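Tisside hand-held gripper study: common questions

What did you compare?
Policies trained on 992 demonstrations made with hand-held grippers, against policies trained on 305 made by teleoperation.

Does the wrist view matter?
Yes. Without it, success on the pen-sorting task dropped by some 9 points.
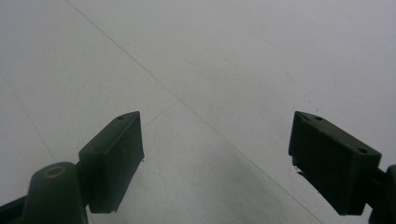
Roos Mertens asks whether the drop would shrink with a second head camera. We haven't run that.

Who recorded the demonstrations?
Anel Van Wyk and Johannes Mabuza, using both hands throughout.
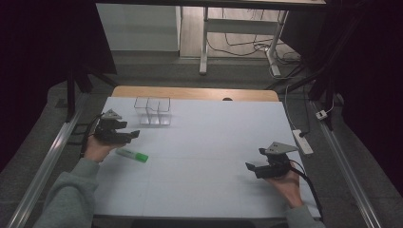

Each operator practiced for 2 hours first, and those practice runs were left out of training.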